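Drirlow Tabletop Food Set: read me first
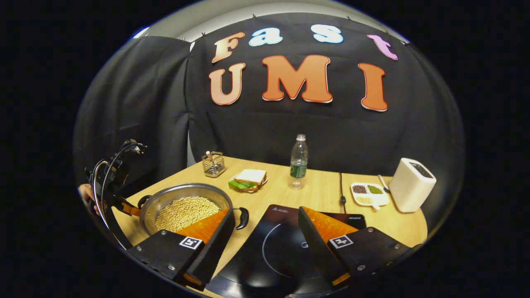
The lunch-and-grains table, with the sandwich plate at the back and the divided tray on the right.

Hello, and thanks for downloading the Drirlow set. We've tried to put everything you'll need in this one file, so please forgive the length. If you only have a minute, read the parts on file layout and on grains, as those are the two we get the most mail about.

What's in it

Drirlow is a collection of pictures and short notes on everyday food and the things that sit beside it on a table: plates, trays, bottles, utensil holders, sandwiches, dried beans and grains. There are 600 tabletop arrangements in this release, and each comes with a plain text note listing the main items. Of those, 101 include a divided tray or dish with something dry in it, and 55 include a sandwich of one kind or another. We're fond of the sandwiches. They're harder to label well than you'd think, as the filling is mostly hidden and you're often going by a frill of lettuce at one side.

The set grew out of an older one called Nutine, which was all bowls and nothing but bowls. People liked it, but they kept asking for tables that looked a bit more like somebody's lunch, with a water bottle standing about and a fork or spoon within reach. So that's what we went and made.

File layout

tables/ holds the pictures, numbered in order
notes/ holds one text file per picture, with the same number
words.txt is the full list of item names we use
changes.txt is the history, newest at the top

How we name things

We use the most ordinary word that's still true. A bottle is a "bottle", with "clear" or "coloured" in front of it, and the cap and label colours get their own lines underneath. A bottle with water in it is "part full" unless it's plainly full to the neck or plainly empty, and we don't guess at millilitres. Bread is "white" or "brown" going by colour alone. If only the handle of a utensil is showing above its holder, it goes in as "utensil, handle only", even when you feel quite sure it's a spoon.

Plates and trays are kept apart. A plate has one surface, and a tray with walls inside it is a "divided tray". Each compartment gets its own line, starting at upper left and working across and then down.

A word about grains

Small dry things are a headache, and we'd like to be upfront about it. Under the word "grains" we've put rice, beans, lentils and anything else of that size, sorted by colour first. Our tray of three in the picture at the top is entered as dark brown-red, green and pale yellow. The green ones look like mung beans, so the note says "green, maybe mung". We've left that "maybe" in on purpose, and we'd ask you to carry it through if you build on our notes. If you cook a lot of dal and can tell these apart better than we can, please write in!

Known gaps

Hot food is thin on the ground, with only 10 tables that have any. Soup is missing altogether. Wire and mesh items were named by two different people in the early notes, so you'll find both "mesh holder" and "wire holder" for the same sort of thing; search for both until we've tidied it up. Small white plates were sometimes entered as "saucer" in the first batch too, and we're still working our way through those.

Using it

You're welcome to use Drirlow for teaching, research or your own tinkering. Please mention it by name, and keep this file alongside any copy you pass on. If you're using the Sornix reader, point it at the main folder and it will match the notes to the pictures by number. The old Pelkonen script still works as well, though it trips over words.txt if you've opened and saved that file in a spreadsheet program.

Corrections

Send us the picture number and the line you'd change, and tell us what you'd call the thing instead. We go through the pile at the end of every month, apart from December, when it waits until the new year.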